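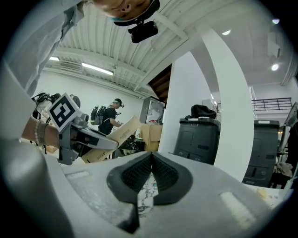 White and gray marbling, low in the middle

Sealing marble: how often?
Posted by hgwynne, July 27, 2021

The supplier told us to seal every six months. We have 152 square feet of marble floor plus a sink, so I'd like to know if that's normal. Oltbridge quoted $235 per visit.

triin_p wrote:
Too often. Put a few drops of water on it and wait 15 minutes. If the stone darkens, seal it. If it doesn't, leave it alone. 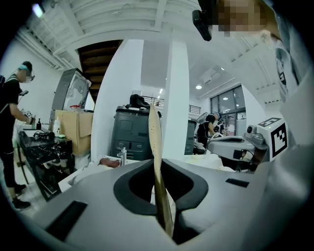 Polished stone takes in very little anyway, and extra sealer just dries into a haze — I spent a weekend buffing mine off.

Povilas26 wrote:
Disagree about the sink. Floors can wait, but a sink gets soap and toothpaste every day. I do mine each September and it takes ten minutes.

triin_p wrote:
Sealer won't stop etching. Toothpaste marks are etching, so you'd need to repolish.

hgwynne wrote:
OK, water test first. What do you clean with?

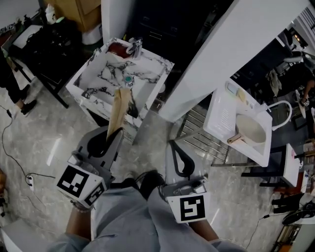 Re: Cleaning
Povilas26 wrote:
pH-neutral soap and a soft cloth. No vinegar.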